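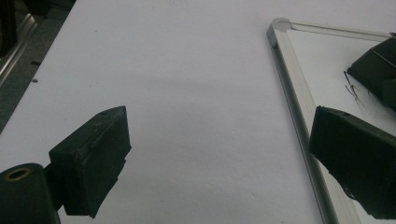 How Does a Workshop Choose a Robot?

A robot is a machine that can sense something, follow a set of instructions and then move. Before a robot does any work, a person has to choose it, pay for it and find somewhere to put it. This page explains how that is done.

Start with the job

Buyers begin by writing down the job. "We want a robot" is too vague. "We want to lift flat things off a table and put them in a box" is much better, and it leads to more questions. How heavy are the things? Are they smooth or rough? Could they break?

A mirror is a good test. It is flat, it can be slippery, and it can crack if it is squeezed too hard. It also reflects. A camera pointed at a mirror may pick up a second gripper in the glass, and the computer has to work out which one is real.

What is in the price?

The price of a robot arm is only part of the cost. Huw Jenkins plans equipment for a small workshop called Danach, which packs household goods. His list for one table had these lines on it:

The arm
The gripper (the part that holds things)
Spare finger pads
A camera and its cable
A strong table
Training for the people who will use it

The gripper he chose is called the Ferken. It cost 600 pounds. Each spare finger pad cost 55 pounds, and he ordered 3. The whole order for the gripper, the pads and the delivery was less than the price of the arm, but it still had to be in the budget. A budget is a plan for spending money.

Why buy spare pads?

Finger pads are often made of rubber or something like it, so that they grip well. Rubber wears down. Scuffs appear on the surface, and small chips can come off the edges. Cars need new tyres for the same reason. A part that is expected to wear out is called a wear part, and a careful buyer asks how much a new one costs before buying the machine - not afterwards.

Try before you buy

Many grippers can be tested by hand first. A person holds the gripper, moves it towards an object and closes the fingers. A camera on the tool can record each try. At Danach the team recorded 1,257 tries before choosing between two grippers, the Ferken and the Jakab. The Jakab was cheaper, but it dropped smooth objects more often.

The recordings have another use. A computer can learn from them how a person goes about picking something up.

Planning the space

An arm needs room to swing. The planner measures how far it can reach and marks that distance on the floor with tape. People stay outside the tape while the arm is moving. The planner also checks where the plugs are and whether the light is even, as strong shadows can confuse a camera.

Delivery has to be planned too. The gripper arrived at Danach in August, and the table had to be ready first.

Words to know

Gripper: the part of a robot that holds objects.
Budget: a plan for spending money.
Wear part: a part that is expected to wear out and be replaced.
Reach: how far an arm can stretch.

Something to try

Choose a job at home, such as putting spoons in a drawer. Write down what a robot would need to do it, including the spare parts. Put a question mark beside anything you would have to ask the seller.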